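Print this story | E-mail this story

The Trial Period
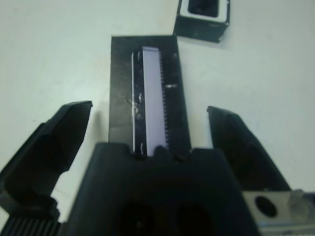 The man from Pestier had said 35 minutes to set up. By the time I had the arm bolted down and talking to the laptop, it was dark out and I had eaten dinner standing.

"It learns your bench," he had told me on the phone. I asked him what that meant. He said it meant it learned my bench.

I repair small machines for people who can't get parts anymore. My shop is the back half of a building on Varghese Street, and my hands are not what they were, so when the Breltel kit came up at 348 a month, first 2 weeks free, I signed. My sister would have called that a weak moment. I called it research.

Sunday I gave it the first real job. Pick up the assembly, turn it over, set it down. A child could do it. I typed the command and pressed the key.

The arm thought. A green bar crawled across the laptop and stopped at the end, where it stayed.

"Any time," I said.

I called the support line. A recorded voice thanked me for choosing Breltel and said I was caller 138. I put the phone on the shelf with the speaker on and let the piano music play.

The manual had a chapter called Building Trust. It told me to speak well of the arm in front of customers. It told me not to hover. The chapter on what to do when the arm stopped was one page long, and it said to see Building Trust.

Near midnight the music quit and a woman came on. She asked for my serial number. I read it to her.

"That's a Wirna unit," she said. "We don't support Wirna."

"It says Breltel on the invoice."

"The invoice is ours," she said. "The arm is Wirna." She sounded tired — I believed that part, at least.

I hung up and reached for the switch on the wall. Behind me a motor started, low and even, and the green bar went back to zero.

I left my hand where it was and waited to see what 348 a month would buy.

Contact us | Copyright, all rights reserved | Back to top

Search this site: enter keyword Go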